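Ustutmont, and the best Friday dinner I've had all year

I'll admit I booked Ustutmont for the room. A friend had sent me a link with the words "chef's counter, just 2 seatings, go" and I went, with no more research than that. What I got was Adaeze Lawal's guest menu, cooked in Huia Sutcliffe's kitchen, and I've been talking about it to anyone who stands still long enough.

Some background for those who haven't been. Ustutmont is Sutcliffe's restaurant on the upper floor of the old Emport hotel, a long room with a low ceiling and a counter running down one side. She cooks over wood most of the year and her own menu leans on smoked fish, barley and bitter greens. Every August she hands the kitchen to another chef for a short residency and works the line herself as a cook. This year it was Lawal, whose place, Danladi, is a tiny dining room I'd been meaning to visit forever and never had (the bookings vanish while I'm still finding my password).

The menu was one set list, seven courses, no choices except at dessert. We sat down at 6:30 and were still there when they started stacking the chairs.

First out was a little cup of pepper broth, clear and dark, with one smoked mussel at the bottom. I drank it too fast and regretted it. The heat comes up slowly behind the smoke and then sits at the back of your throat for a good minute. My husband, who orders everything mild, finished his and then looked at mine.

Then a bean cake, steamed in a leaf, with a spoonful of trout roe and a sauce of roasted red pepper. I've eaten a lot of steamed bean cakes and plenty of them are heavy. Lawal whips hers for ages before it's cooked (she told the counter this while plating, and she looked like she had the forearms to prove it) and it was so light it wobbled. The roe popped against it. I would happily eat this for breakfast every day.

The grilled okra was the one dish I didn't love. It was cooked beautifully, charred and still snappy, but the fermented locust bean dressing was very salty and there was a lot of it. I scraped some off and enjoyed the rest. The couple beside us thought it was the best thing on the menu, so take that for what it's worth.

And then the goat! I don't want to oversell the goat. It was a shoulder, cooked overnight in the bottom of Sutcliffe's wood oven and then finished over the coals with a crust of ground peanut, ginger and dried chili. It came to the counter whole and was pulled apart with two spoons. With it there was a bowl of barley cooked like jollof rice, tomato-rich and a bit caught on the bottom of the pan, and a plate of raw bitter leaves with lime. This was the point where you could really taste two kitchens in one dish - her spices, his fire, I wrote in my notes, and then crossed out "his" because Sutcliffe was standing right there tending it herself. The barley was the surprise. It holds its bite in a way rice doesn't, and it soaked up the juices from the meat without going soft.

We had the drinks pairing, which I'd recommend if you like things a bit odd. It had a sour cherry cider, a chilled hibiscus tea with black pepper, and a cloudy white from Culten, a winery I didn't know, that smelled of pears and tasted like cold stone. The nonalcoholic version is cheaper and, judging by what my neighbor let me sip, every bit as good.

Dessert was a choice between a coconut custard with burnt sugar and a plate of cheese. Get the custard. It's set just barely, it comes in the dish it was baked in, and there's a pinch of smoked salt on top that pulls the whole thing together. I got the custard and he got the cheese and then he ate a third of my custard.

Service was warm and quick. Our server knew every ingredient and didn't recite them unless we asked, and when I knocked over a full glass of the hibiscus she had a new one in front of me before I'd finished saying sorry. Plates came at a good clip through the first four courses. There was a long gap before the goat, which I didn't mind, though if you have a train to catch you might.

A few practical notes. The counter stools have backs, thank goodness. The room gets warm near the oven, so don't wear the thick sweater I wore. Dinner is $100 a head before drinks, which is a lot of money in our house, and I left feeling it was fair for the amount of cooking on each plate. The stairs are steep, but there's an elevator through the hotel lobby if you ask at the desk. Vegetarians can be looked after with notice, and the woman at the far end was having a mushroom version of the goat course that smelled fantastic.

If you missed the residency, both chefs are still cooking in their own places, and Sutcliffe told us the barley is staying on at Ustutmont through the fall. I've already booked again for that alone.

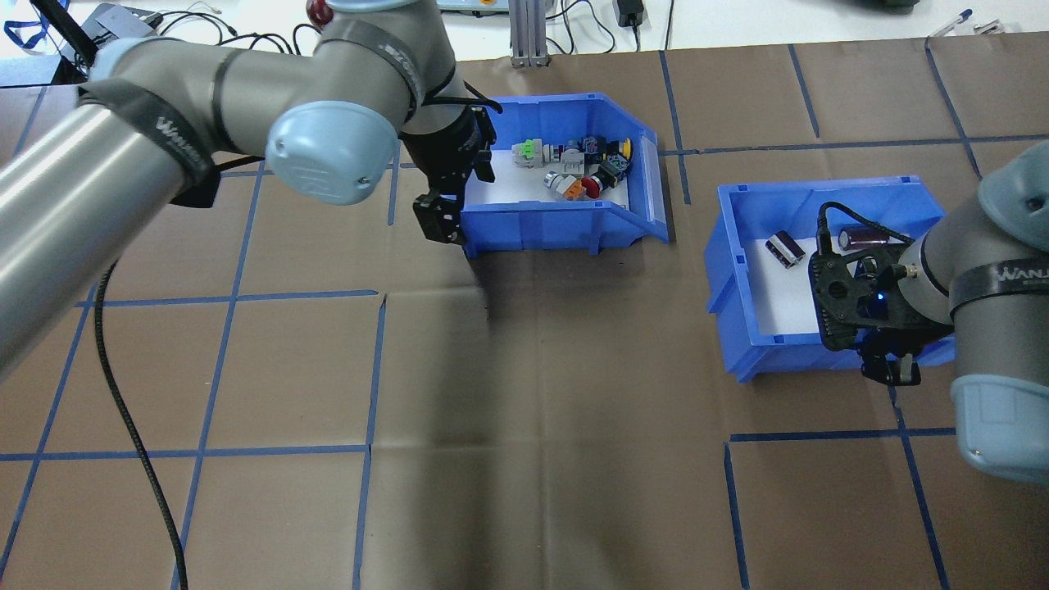

As for Danladi, I finally got on the waiting list. They call in the afternoon when a table opens up and you have an hour to say yes, so my phone now comes with me everywhere, including the shower. I want the bean cake again, and I want to know what Lawal does with fish when she has her own stove and her own hours. Lunch is walk-in only, from noon, and I'm going to try that first.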